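Borrowed Voices: Doubt and the Unreliable Letter in the Flimholm Novels
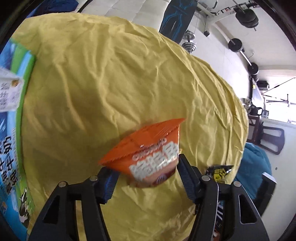
Vol. 13, No. 2

2. The letter as witness

Figure 2. Creased yellow cloth.

In the first chapters of Rellow, the reader receives the story only through letters, and the narrator claims that he has copied them without any change. I will argue that this claim should be read with caution. Of the 20 letters in the novel, the first two contradict each other on the date of the fire at Pestevholm: one places it in August, the other speaks of snow on the roofs. Earlier critics have treated this as a mistake of the author. Võ (the only study which compares the manuscript with the printed text) shows that the snow was added at a late stage, so the mistake is at least a considered one.

The question is then what kind of belief the novel asks from us. The narrator never defends his sources - he only repeats that the handwriting is clear. In the later Flimholm books the same phrase returns, but there it is spoken by characters who are known to lie. It seems to me that the phrase has by then become a signal of doubt, and that a reader who returns to Rellow will hear it differently. I discuss the case of the missing reply in section 3.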